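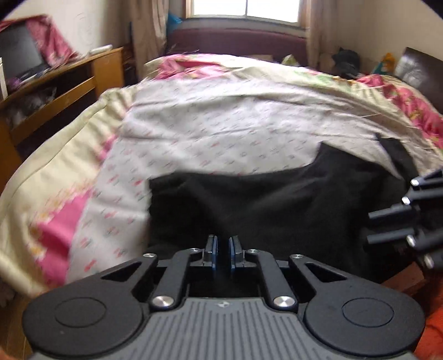
Bed not yet made, with a two-finger gripper over the near end of it.

Can a Machine Do It Yet? Bedroom Chores

Updated 2022-06-25

Readers of the Clostell household pages keep asking which chores they can hand over to a machine. We did floors and dishes earlier in June. This page covers the bedroom, with tips for the jobs you will still be doing yourself.

Making the bed

Not yet. A quilt has no fixed shape, and a machine that has learned one heap of it has to start over with the next. Two narrow fingers can pinch an edge and drag it, but squaring up a border on both sides of the bed takes two hands or a lot of walking back and forth.

The quick way by hand:
Clear everything off the quilt first, including bags and toys.
Stand at the foot and take both corners.
Lift, snap once, and let the air carry it toward the headboard.
Fix the sides by the border. If your quilt has stripes, line them up with the mattress edge and the middle will follow.
Smooth diagonal creases from the center out with your forearm.

Snip loose threads at the edge of a quilt. Pulling them opens the seam.

Folding clothes

Partly. The Dalleck folding cabinet takes shirts and pants if you clip each one in by hand, and clipping is half the job. It will not take anything with a stiff flap or a zipper, and black fabric gives its sensor trouble. We ran 38 items through it and folded the rest of the basket on the bed in less time.

Sort dark clothes in daylight, near a window. Navy and black look the same under a lamp.

Picking things up off the bed and floor

Closer than you might think, for hard objects. A gripper with padded fingers can manage a remote control or a small box if it is lying clear of everything else. Plush toys are fine too - they squash and hold. Plastic bags are poor, and anything with arms sticking out at all angles tends to catch on the bedding and bring it along.

Dusting the TV and the desk

No. Arms of the Astard type can wipe an empty flat surface, but someone has to empty it first. If you drape a cloth over the TV to keep dust off, shake it outdoors before it goes back on, and keep it off while the set is running so the vents can breathe.

Vacuuming under the bed

Yes, if the frame is high enough. Measure before you buy. Tuck up any bedding that hangs to the floor, or the vacuum will try to eat it.

What it costs

The Pasichnyk floor vacuum we use is 700 dollars. The Dalleck cabinet is 1,101. We would buy the first one again. A bed takes up to 10 minutes by hand, pillows included.

Next page: bathrooms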